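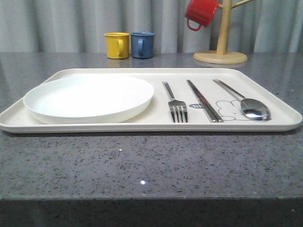 Ticket 572. Trays, set two. Raised because trays from the new batch were sliding on the kitchen worktop, and because cutlery was arriving at the table in a heap. The layout we are now using in the Trindwood kitchen is plate on the left of the tray, then fork, chopsticks and spoon side by side to the right of it, handles to the back. Mugs stay on the counter behind the tray until it has been put down at the table. This log covers what was tried and what is still open.

Status: open, low priority

Reported
Trays from the Stodard order move when pushed from one end. Worst on the stone worktop next to the sink, less so on the tables. Two people reported it separately at lunch. One also said that the fork and spoon slide under the plate on the way to the table and you end up lifting the plate to find them.

Checked first
Worktop was wiped down and dried with a tea towel. Tray still moved. Underside of the tray was washed in hot water with washing-up liquid, in case there was a film left on it from the packing. Slightly better, then back to the same by the afternoon. Tried one of the old trays on the same spot and it stayed put. The old ones have a rubber strip underneath and the new ones are smooth all over.

Tray was also put on a flat table and pressed at each corner. No rocking, so it isn't warped.

Tried
1. Damp cloth under the tray. Works, but leaves the bottom of the tray wet and that goes on the tablecloth. Not kept.

2. Clear stick-on feet from the Stolla catalogue, 200 to a bag. Fitted to the corners of one tray and left overnight. Held well on the stone. After two goes through the dishwasher one foot had come off and was found in the filter. Tried again with a different tray, washed by hand only, and all the feet are still on.

3. Shelf liner cut to size and laid on the worktop where the trays are loaded. No sliding at all. Needs lifting and wiping underneath at the end of the day or crumbs collect. This is what we have kept for now.

Cutlery
The plate in the middle was the cause of most of this. It left a narrow gap on each side and people put the cutlery wherever it would go. With the plate moved over to the left there is room for everything in one place. The chopsticks were the awkward part as they roll more than the fork or spoon do. Laid between the two they stay where they are unless the tray is tipped quite a lot. Outside the spoon they ended up against the rim, and once on the floor.

The set is laid at a slant. Straight up and down also works. The slant gives a bit more clearance at the back, where your thumb goes when you pick the tray up.

We had been using the printed "hi" on the tray as a guide for where the chopsticks go. Please don't rely on this. Some trays in the cupboard are plain, and if one of those is used there is nothing to line up with. Go by the plate.

Mugs
Moved off the trays after a spill in May. A full mug behind the plate makes the tray heavy at the back and the rim is too low to hold anything that slops over. Carry the mugs as a second trip. If it is only one person eating, fill the mug at the table from the jug.

Supplier
Angelovski (who we ordered through) were asked if the trays come in a version with a non-slip base. Reply was that they do a larger one with a base but not in this size. The larger one won't go in the rack so that was left. They offered to take back unused trays still in the wrapping. Ours have all been used.

Still open
Whether to fit feet to all the trays and wash them by hand, or carry on with the liner. Hand washing is not popular. The liner only helps at the loading end, so the trays can still slide at the tables, though there have been no further reports of that.

The liner roll is in the drawer under the kettle. Cut along the printed line on the back and allow a bit extra at the front edge. Spare feet are in the same drawer in a jam jar.

Leave this ticket open until the liner has been in use for a full month. If a tray slides with the liner down, add a note with the time and which worktop it was on.

Comments 2
Shares 2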